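Tuesday, late

Got home a little after six and did the laundry I had been putting off since the weekend. I had let it go too long. The basket was full and the rest was on the floor, and I was down to the green socks that don't stay up.

I did not go to the laundromat on Boyer. Two of the dryers there have been out since October and the change machine takes bills when it feels like it. I used the machines in the basement instead, which cost more but I can come back upstairs while they run. The first load went in at half past six. While it ran I ate leftover rice and an egg and read the rest of the letter from Fledunar about the rent. They are raising it 70 dollars a month starting with the new lease. I read it twice and put it under the fruit bowl.

Hae-won Ha called about the drive to Clurholm. She wants to leave at seven in the morning and I said eight, so it will be seven. She is bringing the cooler. I am supposed to bring something for dinner on the first night and I said chili. She also wants me to check the tire pressure, which I would have done anyway.

The second load was slower. I don't separate much anymore, only the dark things from the light things, and even that goes wrong once everything is back upstairs in one heap. So there was sorting to do again on the carpet, the gray things from the black things.
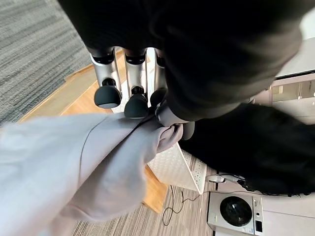
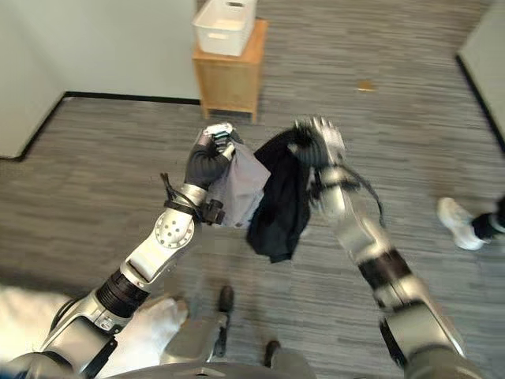
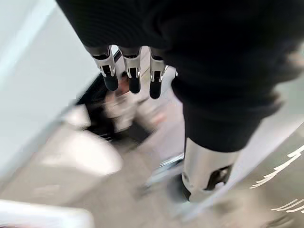
I would like to own fewer black clothes. They all look the same in a pile and I can never find the one I want in the morning before work. I have said this before, probably in this same notebook, and then I go to the store and buy another one. The light gray ones show every coffee spill, so I see why I do it.

I found a grocery receipt in a pants pocket, washed flat, and one of the good pens, which had not leaked. The blue towel is coming apart along one end. I will cut it up for rags on the weekend if I remember.

Folding took until almost nine. I did the shirts first and left the socks for last, and ended up with 3 that don't match anything. They went in the drawer with the other ones. I hung up the pants for Thursday and put the bag for Clurholm on the chair so I can add to it as I think of things. So far it has a sweater, the phone charger and the paperback I never finished. I still need the rain jacket, which may be in the trunk of the car.

Work was long but all right. The Grano order came in short again and I spent most of the morning on the phone about it. They had us down for 3000 labels and sent 2169, and the man I talked to kept reading me the first number as if that would settle it. They say the rest will ship this week. I wrote down his extension this time.

My back is a little sore from sitting on the floor. I took a shower and changed the sheets, so the bed at least is done. Tomorrow I need to buy beans and ground beef, call the dentist, and write back to Fledunar before I lose the letter.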